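2 July 2024

Started on the left wrist at Kistgate, which had been slipping since the last move. Took up the clamp a quarter turn and ran the plate routine at the sink. 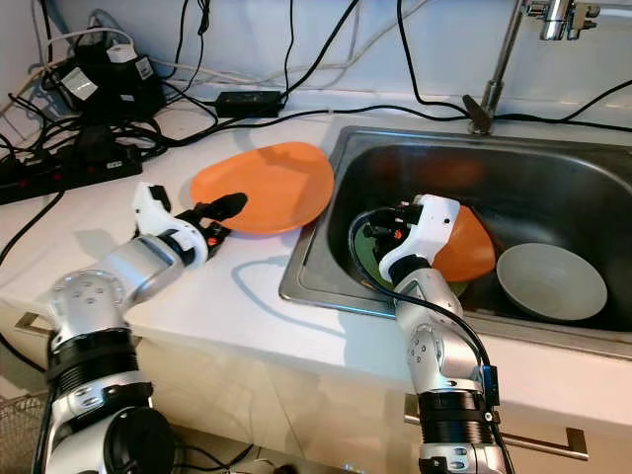
Do the finger covers need changing at the same time as the clamp? Only when the tips go bald, and I check them every time the wrist is opened.

Jaxon Lemieux rang about the Briltus spares. The order went in late, so we make do with 2 old covers until it comes. I told him the fuzz at the tips is no bother but a hole would be. 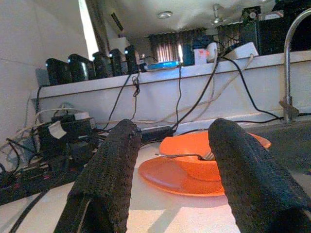

Wiped the wrist lens with a dry cloth, then put the grip force back to 65, where Merle had it in December. Zeroed both arms and checked the cable on the right one for rubbing at the elbow.
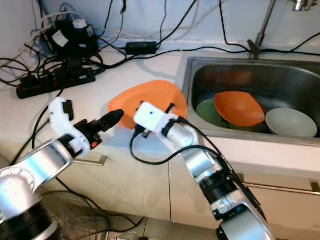

Right gripper down on the orange plate, left one by the rim.

Ran it 6 more times after lunch and wrote the offsets in the Tsao book. Left arm still reads 4 high at the shoulder. Merle Goodwin wants it looked at before it goes to Ilholm. 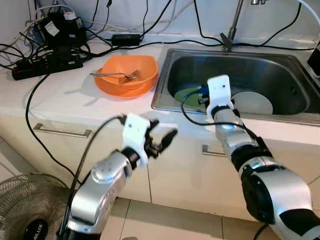 Shoulder cover comes off tomorrow. Need the long hex key back from Jaxon.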